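We use cookies to remember your reading preferences. Accept / Manage settings

3.2 Surfaces, seams and the marks people leave

Before turning to the interviews, it seems only fair to spend a little time with the tables themselves, as so much of what our participants told us came back, sooner or later, to the plain white top in front of them and the pale gray wall behind it. The Altska workroom occupies the ground floor of a building put up in 1913, and its older walls are anything but even. When the room was refitted in October, the Cistberg side was given smooth wall panels and light tabletops, while the Pestley side kept its painted plaster and its dark benches. We are grateful for this accident of budgeting, which left us two quite different rooms under one roof and a group of patient people who used both.

Over the study period we collected 64 diary entries from people who did paper crafts, mending and small repairs at these tables. We had asked them to write about comfort and light, and they did so generously, but they also wrote a great deal about marks: pencil lines, rings from mugs, specks of glue and ink. On the dark benches a mark of this kind was hardly ever mentioned. On the white tops it could occupy half a page. One diarist confessed that she had gone back to the same spot with a damp cloth on 4 separate visits, and then, having grown rather fond of it, decided to let it be.

We have come to think that the plainness of the surroundings matters a good deal here. Dudek's notion of the "quiet field," which we borrow with thanks and perhaps a little freely, holds that the eye will settle on whatever small irregularity a calm surface offers it. The wall panels give the eye very little to do, apart from the thin black seams between them, and several diarists used a seam as a kind of landmark, lining up a cutting mat with it or saying that they liked to sit "just left of the line." The far edge of the table did the same sort of service. Figure 2 gives a fair idea of how sparing these surroundings are, with the seam running down to the tabletop and a faint reddish-pink mark on the white.
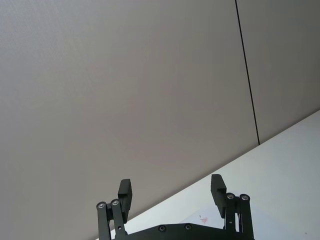
3.3 Cleaning as a shared habit

It would be easy to read the diaries as a record of fussiness, and we hope the reader will resist this, as we had to. Wiping the table was very often a friendly act, done for whoever was coming next, and it was talked about in much the same tone as putting the kettle on. Entries from the Pestley side describe sweeping up scraps and straightening chairs, but seldom wiping. We return to this difference in Section 4, where the question of whether a white top asks more of its users, or simply shows them more, is taken up at proper length.

Contact the editors | Copyright 2019 Altska Papers | Back to top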